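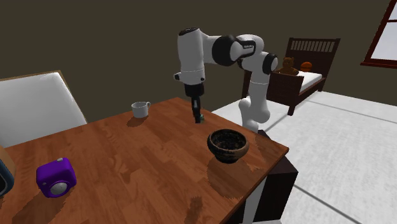 Posted by the author in August | Filed under: robots, simulation, slow progress

I have been collecting demonstrations in simulation for most of the summer, and the count is now at 1442. This post is mainly to write down how I got there before I forget, and what I would change for the next batch.

The setup is a single arm with a narrow gripper, mounted at the corner of a wooden table, in a room with a bed behind it. The table has a few things on it. A white mug and a dark bowl are the two I care about most. There is also a purple toy-like camera off to the left. The room matters more than I expected. My first scenes had a gray void for a background, and a policy trained on those did badly as soon as I gave it any walls. Now every scene gets a room, with furniture, a floor and a window.

I call the project Grimum. The scene generator is called Koditz, and it does three jobs: picks a room, places the objects, and throws out any layout the arm can't reach. The last part took the longest to get right. For a while it only checked distance, so it kept objects that were close enough but blocked by something taller. Up to 100 of the early demonstrations were spoiled by that, and I deleted them.

Each demonstration is me driving the arm by hand with a controller. I start with the gripper pointing down, pick the target, move over it, close, lift, and place. I tried scripting the motions first. Scripted paths are very clean, and the model learned them fine, but it had no idea what to do when it ended up slightly off the path. My own driving is messier. I overshoot and come back, and those corrections seem to be the useful part.

Small objects are the hard ones. When the fingers come down next to something tiny, they hide part of it from the main view, and I end up guessing the last bit. I added a second view from the wrist in the middle of July, but the earlier recordings don't have it. I could replay them and render the extra view, since the joint positions are saved. I have done this for 500 so far and it works, except that the physics sometimes drifts on replay and the object ends up somewhere else. Those get flagged and I look at them myself.

Shadows were the other problem. I had one light in a fixed place for the first few weeks, so every mug had the same shadow on the same side. Koditz now moves the light between episodes.

There are 19 rooms at the moment. The test set uses two that the model never sees in training, which I named Mühlbauer and Jumis so I would stop mixing up their numbers. Results on Mühlbauer are decent. Jumis is much worse, and I don't know why yet - my guess is the floor color, but I haven't tested it.

Next I want to record more bowl episodes. Gripping a thick rim from above needs a different approach than a mug handle, and I have far too few of them. After that I'll retrain from scratch and post the numbers for both test rooms.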